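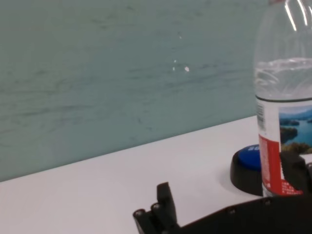
Minutes, tabletop manipulation working group, March meeting

Started at 2:10 pm because the first room was double-booked. I took the notes again, so if I got your point wrong, write to me and I'll fix it (please don't fix it yourself in the shared copy, we ended up with two versions last time!).

1. Last month's minutes

Approved, with one change. Afonso Godinho pointed out that I had him voting for the long version of the naming rules when he had asked for the short one. Sorry, Afonso.

2. Start-of-episode rule

This took up most of the hour. The draft says the arm has to be at its home pose, with the gripper open, before recording starts. Civow has been doing it that way all along. The Preditz people start from wherever the last episode ended and like it, as it gives them more variety in the approach. I can see both sides, and I said so at probably too much length.

We settled on this: home pose is the default, any other start is allowed, but it has to be marked in the episode log. Leaving the field blank counts as home pose. Agreed with no one against.

3. Objects that touch or overlap

Caldeira asked what to do when one object partly hides another from the wrist camera, say a drink bottle standing in front of a push button. Do we move the bottle? The old wording said objects should be "clearly separated," and some operators were taking that as an order to tidy up before every run. I really don't want that. Kitchens and desks aren't tidy, and a policy that has only seen neat tables is going to have a bad day on a real one!

New wording, as read out: "Objects may overlap in any camera view. Do not rearrange them for a better view unless the task sheet says so. If the target can't be reached safely, stop and log it." Afonso wanted "safely" spelled out. We'll use the definition already in section 4, so there's only one to keep up to date.

4. Liquids

Long talk, short result. Sealed bottles are fine on the table. Open cups need a tray under them and a second person within reach of the stop switch. Totik asked for a flat ban on anything over 200 ml near the controller box, and somebody else wanted 100 ml. We went with 200, plus a rule that the controller box can't sit on the same surface as the liquid. Caps get checked by hand before the first run and again after any drop.

5. Printed labels

Short one. Product labels stay on. Anything with a person's name or address on it (shipping labels, mostly) comes off or gets covered before the object goes into the bin. I asked if bar codes were okay and the answer was yes.

6. Review backlog

There are 2,718 episodes waiting for a second look. We agreed each site will take 100 before the next meeting, starting with the oldest. I know that doesn't clear it. Preditz offered to try sorting them by failure type first, and I said go for it, as long as the original order is kept somewhere.

Action items

Me: clean copy of sections 2 and 3 to everybody.
Afonso: check that the new overlap wording matches the task sheets.
Caldeira: tray sizes for the liquids section.
Totik: one paragraph on where the controller box goes, with a sketch if possible.
Preditz: first try at the failure sort.

Gripper pad wear was on the agenda and we never got to it, so it goes first next time. We stopped at 3:25 pm.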